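Besuch bei Liment: Wo aus Glasstäben Perlen werden

Im Juni öffnet die Perlenwerkstatt Liment in Prondmont ihre Türen für Besucher. Der Eingang liegt auf der Rückseite des alten Postgebäudes, Parkplätze gibt es nur unten am Fluss. Ich war kurz nach zehn Uhr dort, da standen schon mehrere Leute am Ofenraum an.

Die Führung machte Kilian Schwaiger, der bei Liment die Brennerei leitet. Er zeigte zuerst das Lager mit den Glasstäben. 94 Farbtöne führt der Betrieb, die meisten davon in kleinen Mengen. Gewickelt wird am Brenner, Perle für Perle, danach kommt alles bei 500 Grad in den Kühlofen. Wer zu früh öffnet, hat am nächsten Morgen Risse im Glas — das sei ihm in der Lehre zweimal passiert, sagte Schwaiger.
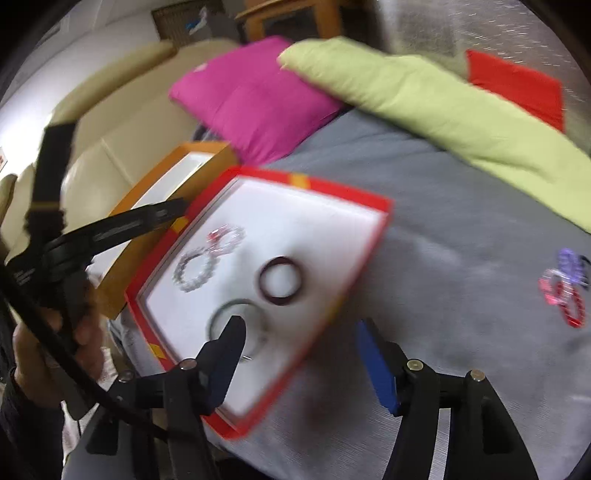
Das Auffädeln findet einen Stock höher statt, in einem hellen Raum mit Fenstern nach Norden. Dort werden die Armbänder der Reihe Mahama zusammengestellt, und dort hielt ich mich am längsten auf. Eine Mitarbeiterin erklärte, wie man das Gummiband knotet und den Knoten in der Perle verschwinden lässt. Beim Schmuck gefielen mir die ruhigen Stücke besser als die bunten, etwa das Armband aus runden weißen und hellgrauen Perlen oder der glatte Reif in dunklem Kastanienrot, der fast schwarz wirkt. Die Preise beginnen bei 25 Euro.

Weniger ergiebig war der Vortrag über die Zusammenarbeit mit der Schleiferei Evlow. Der Raum war zu klein, und hinten verstand man kaum etwas. Interessant war immerhin das alte Musterbuch, das herumgereicht wurde: 2.323 Einträge, alle von Hand beschriftet, einige mit aufgenähten Proben.

Im Hof gab es Kaffee und Zwetschgenkuchen. Der Werkstattladen schließt um 16 Uhr, Kartenzahlung ist möglich. Für die Kurse am Brenner liegt eine Liste an der Kasse aus, die Plätze bis zum Herbst waren bei meinem Besuch schon vergeben.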